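Les bacs

Lundi, départ à cinq heures. Pas dormi. La liste de ma mère, posthume presque, retrouvée dans un tiroir en décembre : « les paquets dans les bacs, les bacs dans le coffre, le coffre fermé ». Elle classait tout. Moi rien.

Trois bacs transparents, achetés chez Zilora, 9 euros pièce. J'ai commencé par les chips. Non, par les nouilles. Non. Enfin j'ai commencé.
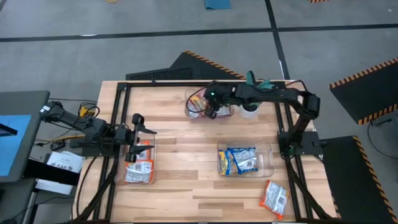
Les bacs sur la table, et un sachet orange et blanc resté sur le bois.

Le sachet, là, près du bord. Dans quel bac ? L'orange avec l'orange, elle aurait dit. Ou bien le salé avec le salé. Je l'ai pris, reposé, repris. Dehors quelqu'un klaxonnait, pas pour moi, pas encore.

Il fallait tenir jusqu'à Gandik. 385 kilomètres, puis le bac — l'autre, celui qui flotte — puis la maison de Parnow, fermée depuis l'enterrement. Là-bas l'épicerie ouvre une heure par jour, quand elle ouvre. Donc des nouilles. Beaucoup de nouilles. Mon frère avait promis d'apporter le reste. Mon frère promet.

Téléphone. C'était lui. Il ne venait plus. Le travail, la voiture, une histoire de joint de culasse, il parlait vite. J'ai dit oui oui. J'ai dit c'est pas grave. J'avais toujours le sachet dans la main, je serrais, ça faisait un bruit de feu.

Après, les nouilles. Les rouges ensemble, couchées côte à côte, comme nous deux dans la chambre du haut quand il y avait de l'orage. Les bleues à part.
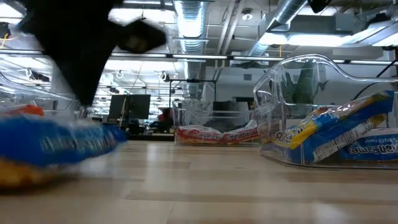 Les rouges au fond, la bleue en travers.

La bleue dépassait. Tant pis. Elle n'aurait pas suporté, elle aurait tout ressorti, recommencé, avec ce petit soupir par le nez. J'ai laissé dépasser.

Quatre heures et demie. Les clés, où les clés. Environ 60 euros dans la boîte à thé, pris aussi. Le chien de la voisine aboyait derrière la cloison, Tosh, vieux comme tout, il aboyait toujours aux départ.

J'ai descendu les bacs un par un. Au troisième voyage j'ai ouvert le sachet, assise sur la dernière marche, et j'ai mangé les chips dans le noir. Puis j'ai rappelé mon frère.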